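From: Tomomi Tanabe
To: suvton-grippers
Date: Wed 28 January
Subject: Re: Dropped grasps on the Heo handhelds

Obaidul Saha wrote:

> Second batch of Bomeo sessions is unusable past the midpoint. The fingers
> close, the width reading says they closed, and the object stays where it
> was or leaves halfway up. I recalibrated the encoder 2 times and swapped
> the cable. Before I open up the linkage, has anyone seen the Heo units
> lose grip like this? I suspect play in the pivots.

Obaidul,

Please put the screwdriver down and leave the linkage alone. I had your exact symptoms on the Grirkura unit last week and went through the same stages: blamed the encoder, blamed the cable, blamed the person who wrote the width filter (me). Then I set the thing on a table and looked at the pads.

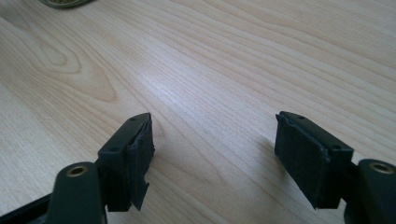
*Grirkura unit, fingers open. Left pad torn with a flap hanging down, right pad starting to lift at the upper corner.*

The pivots have brass-colored bushings and I could feel no slop in any of them. The rubber is another story. The left one looks like something a dog had for the afternoon. The right one is in better shape, but the corner is frayed and I wouldn't bet a session on it.

What I think happens is this. The flap folds under when you close on anything small, so you are holding the object with a wad of loose rubber on one side and a proper pad on the other. The encoder sees a believable width and reports success. It has no opinion about whether the object is coming along.

The log says this pair had done over 800 grasps. Our checklist says to inspect pads "regularly", a word I chose myself in August and would now like to take back.

What I did:

- Peeled off both pads, including the good-looking one. Mixed pairs pull to one side.
- Scraped the old glue off and wiped the faces with alcohol.
- Stuck on new pads and left them clamped for 12 hours. I tried 4 the first time. Don't.
- Lifted the heavy test block and shook it over a towel -- a full mug is not a test block, whatever the Suvton kitchen may have told you.

No drops so far, but I've only run one morning on the new pair, so treat that as encouraging and no more.

Could you send me a close-up of your pads before you peel them? I'd like to know if yours are tearing from the lower end as well. If they are, I'll ask for a thicker pad, or at least one with rounded corners.

And please mark the bad sessions instead of deleting them. I want to see where the drops begin.

Tomomi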